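Torkora library refits reading room with pale wood tables

June 28, 2025

The public library in Torkora has finished replacing the tables in its ground-floor reading room. The new tops are light-colored wood with a smooth, slightly matte surface, supplied by the joinery firm Vainio. The old tops had been in service for 30 years and were past further sanding.

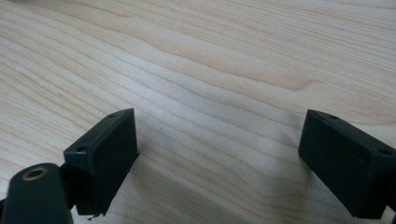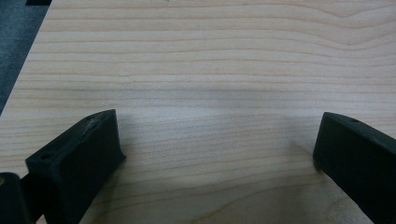 Pale tabletop with darker grain lines.

Why was a light wood chosen for tables that get heavy daily use?
Scratches and pen marks show less against a pale surface with visible grain than they did on the old dark stain, and the lighter tops reflect more daylight onto the page.

The order covered 11 tables. Each top was finished with two coats of hard-wax oil, sanded lightly between coats and left to cure before delivery. Paavo Vainio, who runs the workshop, said the boards were matched by tone but the grain was left to vary. "You get straight lines on one stretch and a wide curve on the next," he said. "We did not try to hide that."

The frames from the previous tables were kept. Workshop staff drilled new fixing holes and used slotted brackets so that the tops can move slightly with changes in humidity - the earlier ones had been screwed down tight, and several had split along the joints.

Head librarian Yasmine Benkirane said the tops should be wiped with a damp cloth and mild soap only. Alcohol cleaners soften the oil and leave dull patches. A fresh coat is planned for October, after the summer period, and the room will close for 2 days while it dries.

Seating stays at 50 places. Two of the old tops have gone to the school workshop in Ondov, where Onni Peltonen's class will cut them down for shelving.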